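## ロボット工作クラブだより 布たたみ班の冬

2023年1月21日

寒い日が続いていますが、みなさんお元気でしょうか。工作室の暖房は相変わらず効きはじめるまでが長く、部員たちは上着を着たままキーボードに向かっています。今回は、昨年の10月に動きだした「布たたみ班」の近況を、少し長めにお届けしようと思います。前号でほんの数行しか書けず、「あの班はその後どうなったのですか」と保護者の方から何通もお便りをいただいてしまいました。うれしい悲鳴です。

班の目標は、春の校内発表会で、丸めて置かれた布をロボットに広げさせ、二つ折りにするところまでを見てもらうことです。言葉にするとたったこれだけなのですが、これがなかなか手ごわい。積み木ならどこをつかんでも積み木の形のままでいてくれますし、昨年度の班がつくった仕分けのプログラムもそのまま使えました。ところが布ときたら、持ち上げるたびに形が変わってしまいます。部員の一人が練習ノートに「布は毎回はじめまして」と書いていて、顧問一同、なるほどと感心しました。

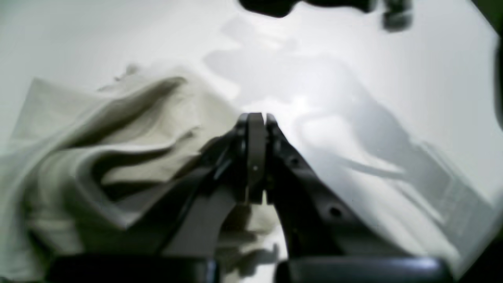

つかむ場所をどう決めるか、というのが冬休み前からの大きな宿題です。はじめのうちは、布のいちばん高いところをつまめばよいだろうと考えていました。けれども、生成りに近い淡い色の布が白い机の上でこんなふうにしわくちゃになっていると、高いところと折れ目の陰との見分けからして難問になります。おまけに机にはアームの影が大きく落ちますから、プログラムが影のふちを布の端と取りちがえることもあって、何もないところへまっすぐ指を下ろしていったときには、みんなで思わず声をあげてしまいました。影をどう扱うかについては、いまも班の中で意見が分かれています。照明を足したい人と、影があっても動くようにしたい人とで、放課後の議論がなかなか終わりません(下校の放送が鳴ってもまだ続いています)。

そんな折、先月の練習会にマイナート・ギスラー(Meinrad Gisler)さんが来てくださいました。工房Aebischerで長く機械の設計をなさってきた方で、部員の質問に一つひとつ、実に丁寧に付き合ってくださいます。ギスラーさんからいただいた助言は、「まず失敗を分類しなさい」というものでした。つかめなかったのか、つかんだけれど滑ったのか、二枚いっしょにつまんでしまったのか。それまで練習ノートには「だめ」としか書いていなかった欄が、この日を境にずいぶんにぎやかになりました。

記録は部員たちが自作した「Plotar」という小さなソフトに入れています。つかむ練習は冬休み明けまでで866回、そのうち布を持ち上げられたのは523回でした。数字だけ見ると半分を少し超えたところで、まだまだと思われるかもしれませんが、10月のころは見ているこちらが心配になるほど空振りばかりでしたので、顧問としてはたいへん頼もしく感じております。二つ折りのほうはまだ別の集計で、こちらは次号までもう少しお待ちください。

うまくいかない例として多いのは、布がかたまりになっている場合だそうです。端が内側に巻きこまれていると、どこを引いても全体がついてきてしまうのですね。1年生たちは、わざといろいろな丸め方をした布を用意して、難しさの順に名前をつけはじめました。「おにぎり」「白菜」「寝起き」などがあり、いまのところ「寝起き」が最難関とのことです。

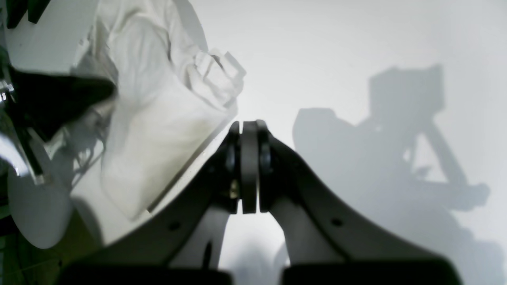
*布たたみ班の練習から。左がくしゃっと丸まった白い布、机に伸びているのはアームの影です。*

さて、班の予定です。来月からは、動作を組み立てるプログラムを「Altus」という新しい版に切りかえます。これまでの「Breltine」版は、部員が毎年つぎ足してきたもので愛着もあるのですが、さすがに見通しが悪くなってきました。旧版も消さずに部室のパソコンに残しておきますので、卒業生のみなさん、どうぞご安心ください。ご自分の書いた行を懐かしみに来てくださるのも大歓迎です!

最後に一つお願いがございます。練習に使う布が足りておりません。ご家庭で使わなくなったハンドタオルや布巾がありましたら、洗ったうえで工作室前の箱にお入れください。色や柄は問いません。濃い色のもの、しま模様のものは特に助かります。厚手のバスタオルはまだ手に負えませんので、今回はご遠慮いただけますと幸いです。また、部品代の足しとして、発表会の日に部員手づくりのしおりを1枚200円、3枚組を500円でお分けする予定です。見学はいつでも受けつけておりますので、お近くにお越しの際は、ぜひ工作室をのぞいてみてください。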